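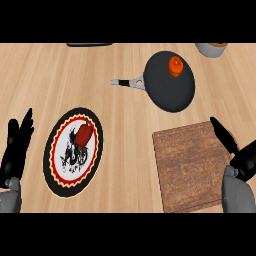
Handout 4: setting up and looking after the two-arm kitchen cell
Brustdale workshop, June block
Notes: Inger Hviid

Read before you log in. We lost most of an afternoon last time to things on this page.

1. Start-up
Simulated cell first, always. Same joint limits, same table height as the real one. Load the Kjærgaard scene file, not your own copy from last term.
Both arms to rest pose: hands open, clear of everything. Check left and right are mapped the right way round. Move one finger on the left, look, then one on the right. Yes, every time.
Reset the scene twice before you record anything. First reset after loading sometimes leaves objects a touch above the table and they drop when physics starts.

2. Hand calibration
Open fully, close fully, open again. Write down the zero for each finger in the log, not on a sticky note.
If the thumb lags, redo the thumb only. Don't redo the whole hand, you will overwrite good values.
Grip limit stays at 60 per cent for round things. Higher and the contact solver starts to jitter and the object shoots out sideways.
Wrist: check it against the forearm at both ends of travel. Forearm over the chopping board is fine, forearm through the chopping board is a collision mesh fault, report it.

3. Lift test
Right hand, one round object, over the pan. Close, lift, hold for 200 steps, put down. Left hand stays open and still throughout. If the left drifts during the hold, the gravity term is wrong for that arm; go back to section 2.
Do it again with the camera view changed. Some faults only show from the side.

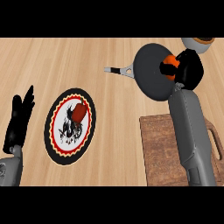
Nkrumah Aidoo adds that the hold is worth nothing unless the finger torques are being logged as well, and that he would sooner see a short hold with a full log than a long one without. He also wants the seed written at the top of each run. Agreed, please do both.

4. Looking after it
Clear the run folder at the end of a session. Pirnton had 2,822 failed runs sitting on the shared drive and the loader crawled.
Real cell: power off at the wall box before touching the wrist screws. Cables checked for rubbing at the elbow. Wipe finger pads with a dry cloth, no solvent.
Spare pads in the Gralton drawer, sign for them.

5. For next time
Bring your zero values for both hands and one log of a lift that went wrong. We will go throught them on the big screen.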